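Fernen Hand Gripper, pair, padded jaws - Wokidov Home & Workshop Automation
Home > Hand tools and training grippers > Fernen pair
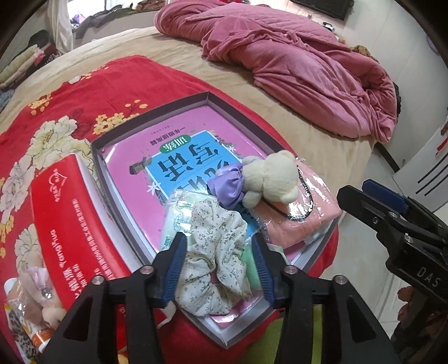 Fernen pair over a gift box. Sprigged scrunchie between the jaws.

Fernen Hand Gripper (sold as a pair)
Item: Fernen 2
Availability: in stock
Price: 1,427 the pair, tax and carriage extra

Quick version. Two grippers, one for each hand. You hold them, you do the job, the recording goes off to teach an arm the same job. Padded jaws, black body. For homes, small workshops, packing benches, repair counters. Not a toy and not a litter picker, please stop ordering it as a litter picker.

Can it do my chores?

Most asked question on the phone so it goes first. The Fernen does nothing on its own. You are the motor. What people mean is, if I record myself tidying with the Fernen, will the Rocha arm then tidy for me. Answer depends on the chore. Our view as of October, from our own bench and from what customers send back:

Yes, mostly
- Picking single items off a clear table and putting them in a tub
- Moving cartons of one size from A to B
- Loading a rack if the rack never moves
- Wiping a flat worktop (slow. Very slow.)

Sometimes
- Folding hand towels. Good on square ones, poor on anything with a fringe
- Sorting parts by size on a shop bench
- Taking items out of a shallow box with mixed contents
- Putting the lid back on the box. Easier to take off than put on, as with people

Not yet
- Making a bed
- Duvet covers, don't ask
- Wrapping presents
- Anything under the sink
- Finding the other sock

The gift box at the top of this page is a fair sample of the middle group. Scrunchies, a plush keychain with a cord on it, something quilted in clear wrap, a book underneath the lot. Four sorts of thing and every one wants a different squeeze. Fabric bunches up. Clear wrap slides. A cord goes where it likes. A book lying flat has no edge to get hold of till you clear what's on top. You or me, half a minute without looking. For an arm it is a proper test, and it's on a bed, so the surface gives when you press. We'd rather show you that than a wooden block on a white table.

If your job is cartons, you can skip all the above and ring us.

What the jaws are like

Blue padded faces. Soft enough for plush and satin type fabrics, firm enough for a book spine if you come at it from the side. Jaws open wide enough to straddle a scrunchie with room over. They wear. Replacement pads sold in bags of 6, see below. Change both faces together or the grip goes lopsided and your recordings go lopsided with it.

Side arms are screwed not glued, so you can strip a jaw down on the bench with an ordinary screwdriver. Don't overtighten. We've had bodies back with cracked corners and that isn't covered.

Handle is on the large side. Mali Prosser on our returns desk has small hands and fits a foam sleeve to hers, sleeve is a free extra, put SLEEVE in the order notes.

In the box
2 hand grippers
1 spare set of pads
1 charging lead, splits to both
Card with setup steps (keep it, the reprint is worse)

Not in the box
Rocha arm
Vakusier software seat
Wall charger

Setup, short
Charge both. Pair left first and then right, if you do it the other way round they swap and you'll spend a morning wondering why. Open and close each jaw fully before the first recording of the day. Good even light. Clear a bit of elbow room. Then just do the job at the speed you'd do it for someone watching. Not showing off, not slow motion.

Two hands or one?

Both, even if one is only hovering. New users park the second gripper off to the side and forget it, then wonder why the arm can't steady a box while it takes something out. Boxes move on soft bedding. Packets want one jaw holding and one pulling. If the job really is single handed ask about the Fernen 1, lead time is longer.

How many goes does it need

Up to 40 recordings for a simple pick and place before the arm is any use. More for fabric. Vary it. Move the box, turn the box, change the order things come out in. The commonest mistake is doing the same tidy run over and over, you end up with an arm that can empty one box in one spot in one room.

Also leave the mess in. Customers clear the whole room before recording and then set the arm loose in a normal bedroom with quilts and toys and bottles about and it hasn't a clue. Patterned bedding is worth having in some of your runs too. Big printed flowers and small printed items is a hard combination and you want it to meet that early.

Shop floor notes

Benvinda Bastos runs our trial bench and gets most of the trade calls. Her list, more or less as she gave it to us:

Good fits: bagging small parts, feeding a jig, lifting finished pieces off a tray, unpacking returns if the returns are boxed the same way.

Poor fits: oily parts (pads go slick and stay slick), anything hot, anything under the thickness of a card lying flat on steel, cable looms.

Returns desks keep asking and it's a maybe. Opened parcels are all different and half of it is loose fabric or stuff in plastic. Same problem as the gift box, only all day. One customer runs it with a person on the next stool taking whatever the arm gives up on. They're happy. They didn't save a wage, they did get their lunch breaks back.

Speed. An arm trained this way is slower than a person at nearly everything on this page. If you need quick, buy fixed machinery. If you need something that changes job on a Thursday afternoon, have a look at this.

Care
Wipe pads with a damp cloth. No solvent. Pick the fluff off, plush and quilted things shed and it builds up along the pad edge. Don't leave them charging on bedding. Store jaws open.

Spares and extras
Jaw pads, blue, bag of 6
Side arm, left or right (say which)
Screw set for side arms
Charging lead
Foam sleeve, free with order
Hard case, back in stock shortly, it was meant to be last month, sorry

Works with
Rocha bench arm, all versions with the grey base
Vakusier recorder, current version. Older ones will open the files but the left and right labels come out wrong
Other makes: maybe. Send us the model before you buy, not after

Questions we get

Can my children use it?
With you there, yes. Children's recordings are oddly good for toys, less good for putting them away.

Does it pick up liquid in a bottle?
If the bottle is capped and the jaws go round it, fine. It won't pour well. The arm pours worse.

Will it manage a hair tie?
Fat fabric ones yes. Thin elastic ones ping off.

Do you hire them out?
Yes, by the week, deposit needed. Ring for dates, the web calender is not reliable at the moment.

When will it make the bed?
Don't know. Ask again next year. We have a towel folder we're quite pleased with, if you come by the trial bench we'll run it for you.

Delivery and returns
Sent tracked. Trade orders on a pallet if you're taking the arm as well. Send back unused for a full refund, used for a part refund once Mali has looked it over. Put your order number IN the parcel, not only on the outside.

Trial bench
Bring your own chore. Bring the real things, in the real box, and recieve an honest yes or no from Benvinda. Mornings are best, from 10 o'clock. Parking round the back.

Add to basket | Ask about hire | Book the trial bench | Spares list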